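From Beatrice's Desk: The Spring Swap Shelf Is Coming Back

Well, friends, we made it through another winter at the Furkaston Community Hall, and it's time to talk about the Swap Shelf again. For anyone new, it runs all through May in the back hallway, and the idea is simple: bring something you no longer need, take something you do, and don't worry if the two don't match up.

Last year we rehomed 308 items, which still makes me smile, and I know Honeylyn Tagle has been setting things by in her garage since Christmas (her husband would like the garage back, please!). Shoes always go fast, so if you've got a pair sitting in the closet that never did fit right, now's the moment.
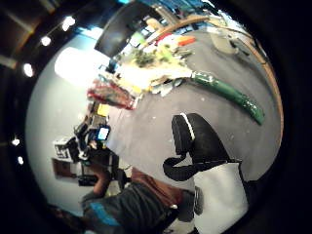

A black shoe with a thin white stripe on the sole.

Clean and dry is all we ask, and please tie pairs together by the laces or straps. We spent a whole evening last year matching up sandals — I wouldn't wish it on anyone. Books, kitchen things and kids' coats are welcome too, but we can't take mattresses or car seats.
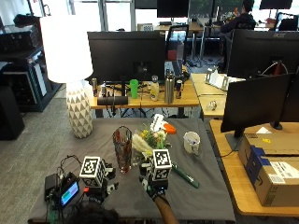 Mali Howells has the sign-up sheet for sorting shifts, and she's still short on Saturday mornings. It's two hours, there's coffee, and you do get first look at whatever comes in. Drop-off is at the Prosser Street door, any weekday after four. Ring the bell twice, as the first ring doesn't always carry to the kitchen.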